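**Shared table** (also *common table*, *big table*, in Tirncombe usage *the oval*) is a large table in an office or workroom that belongs to no one worker. Used for short spells of computer work, post, snacks, leaving things on. Differs from a desk in having no drawers and no fixed user. Differs from a meeting table mostly in what gets left on it.

## Shape and material

Oval and round-cornered tops are common, wood or wood-coloured. No corners to catch a hip on, and an extra chair can go in anywhere. Drawback: a curved edge wastes space, square things never sit flush to it. Grain usually runs the long way. Pale tops show coffee rings, dark tops show dust.

Seating is whatever is nearest. Mesh-backed office chairs mostly, pushed in when not in use, or supposed to be.

## What is kept on it

Varies by office. Usual items are a mouse, printed sheets, boxes of coffee or tea, small cards and stickers from events. Coffee in its cardboard box tends to drift to the far side, away from whoever is working, and becomes a shelf for other things. In the view below the boxes are marked Peet's.
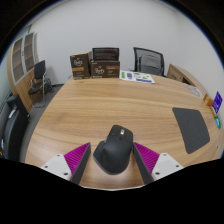 Adaeze Akande objects to the coffee being listed at all: it belongs in the kitchen, she writes, and a table with food or drink stored on it stops being a work table within the month, whatever the sign says.

Practice is split on this. The Ercombe office moved its coffee out in July and moved it back. Festlow keeps one box out and the rest in a cupboard, which seems to work.

## The mouse

Often the one fixed thing. People bring a laptop and not a mouse, so one stays on the table. Large sculpted mice are comfortable but many are shaped for the right hand only, and left-handers end up bringing thier own. A plain even-sided one suits more people. Batteries are the usual complaint.

A mouse pad is optional on bare wood. Most optical mice track well enough on visible grain, less well on gloss. Pads wander, and get used as a place to put cups.
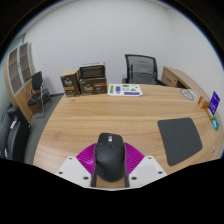

Pads with rounded corners curl less than cut square ones. Dark grey or black hides wear. Wipe with a damp cloth, leave flat to dry, don't put on a radiator.

## Clearing

Two main habits. Clear-at-night: everything off by 6 pm, wiped, chairs in. Clear-when-full: nothing moved untill someone needs the room. The second is far more common. Babatunde Danladi's notes for the Omoregie building suggest a middle way, a 20 minute tidy at the end of the month, with papers put in one pile and boxes checked and flattened if empty. Cards and stickers go in a jar.

Loose papers are the hard part. A sheet left face up is read as still wanted, face down as rubbish. Not reliable, ask first.

## See also

- Hot desk
- Coffee storage
- Mouse pad
- Cable tray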